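Year-End Clearing of the Shared Workroom
Filed under: Workroom, Notices and Reflections
Posted by Marthinus Molefe, 2021-12-16

Readers of this journal will be aware that the workroom on the upper floor of the Steyn building closes for a short period each December. I have had the responsibility of preparing it for closure for 6 years now, and I set down the particulars here once more, partly for the benefit of those who share the room and partly for my own reference next year.

The difficulty with a workbench is that it serves as both a place of work and a place of storage, and the second use gradually displaces the first. A glue gun is set down between two uses and remains for a month. A cup is brought in for coffee and is later found to be holding fasteners. I do not exempt myself from these remarks. A fair share of what was standing on the long tables at the beginning of the week had been put there by me.

The procedure adopted this year was as follows. Every surface was to be taken in turn, beginning with the benches nearest the screens and ending with the metal workbench toward the back. Items were to be assigned to one of three groups: tools, consumable supplies, and personal property. Anything that could not be assigned within a minute or so was to be placed on the gray cart and considered at the end. 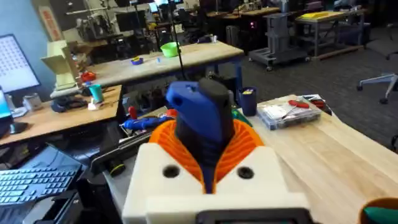

Tools were dealt with first. Under the arrangement agreed to last spring, hand tools are to be returned to the wall rack and are not to be left on top of the parts boxes, however convenient that may be. Members who prefer to keep a pair of cutters within reach are asked to label them. Glue guns are to be unplugged, allowed to cool fully, and stored upright in the Tudus cabinet, second shelf. Glue sticks go in the drawer beneath.

Small parts require more patience. The clear organizer boxes have proved to be the best purchase the room has made, and I would recommend the type to anyone furnishing a similar space. The contents can be read through the lid, and a box can be carried to the bench and carried back again. Their weakness is that the compartments drift. Washers migrate into the screws, and the screws of one length are joined by those of another. I spent the better part of an evening sorting a single box and retired 10 small bags of hardware which no one had been able to identify. These have been put aside until the room reopens, after which they will be discarded.

Cups and bowls form a category of their own. The kitchen on our floor began the year with a reasonable supply, and by autumn there was scarcely a bowl to be had at lunch. All such vessels have now been asked to go home. Those in use for parts may be exchanged for the lidded tubs kept under the sink, and I would ask that the exchange be made before the closing day.

Keyboards and monitors remain where they are. Members should log out and switch off their screens, and any cloths or jackets left on the desks should be taken home. The Flenodis order, consisting of 100 cable ties and a replacement set of bin labels, has arrived and will be put to use when we return.

The floor presented little trouble. The carpet was vacuumed in the open areas, with the office chairs moved aside for the purpose. One caster is stiff and has been noted.

I should record one disagreement. A colleague from the Ketness group holds that a bench cleared entirely is a bench on which no one can find anything in the new year, and that a moderate amount of disorder should be respected as a kind of filing. I have some sympathy with this position. It was decided that each member may retain one tray of work in progress, provided that it is marked with a name and does not extend over the edge of the table.

The room closes at 7 in the evening on the last working day before the holiday. Keys should be returned to the front desk, and questions regarding unclaimed property may be left in the comments or placed in my mailbox.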